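July, Sunday. Dye bench, entry 31

Second go at the charcoal shade for Kombo. The first lot came out too brown next to their swatch, and Lilian thought the iron was to blame. I agree. Our tap water has been bad all month and I didn't use the filtered tank last time.

Bath made up at 2 pm. 900 g of dry cloth, washed twice, no softener. Logwood extract from the new Storex tub, iron at half the earlier dose. Volume up to the 4000 ml line on the small pot for the premix, then into the big one. Gitau stirred while I weighed out the chalk. Scale drifts if you lean on the bench, so reweigh anything that looks odd.

Heated slowly. Held it, went for tea, came back and the thermometer had slipped down the side of the pot, so I don't trust the middle reading. Struck it out on the sheet.

Color on the wet test strip was close to black. Dry strip is a cool dark gray, good against the Kombo swatch in daylight, a bit purple under the bench lamp. Teófilo says purple, Halima says it's fine. Leaving it for Upendo to decide.

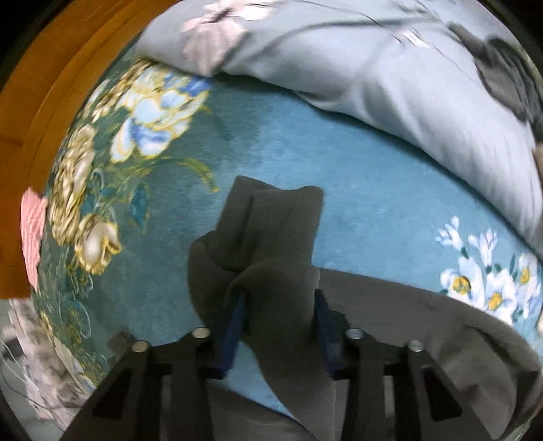 Dark gray garment, teal floral rug. 

Rub test: dry is clean, wet leaves a faint mark on white cotton. Needs another rinse or a longer soak in the fixer. The Nedlow recipe says overnight and we keep cutting it short.

pH strips are nearly out. I wrote it on the order list under the gloves. 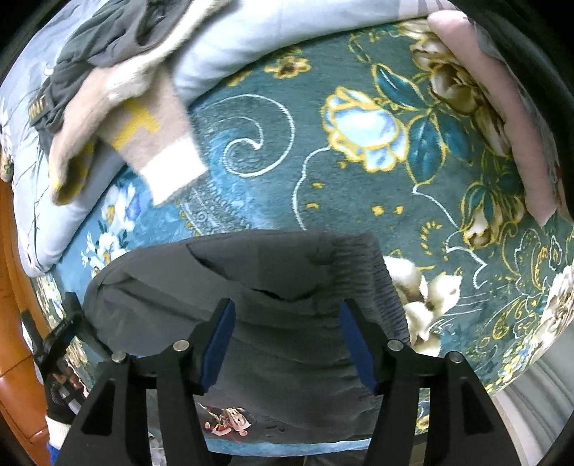 Sterkamness Textile Workshop, Dye and Finishing

To do next time:
Filtered tank only, including the rinses.
Clip the thermometer properly.
Split the cloth and run one half with no chalk.
Ask Kombo what light they judge color under. Lilian has the phone number.

Exhausted bath is in the lidded bucket by the sink, keep it, Halima wants it for a pale gray on wool. Strips are taped inside the back cover.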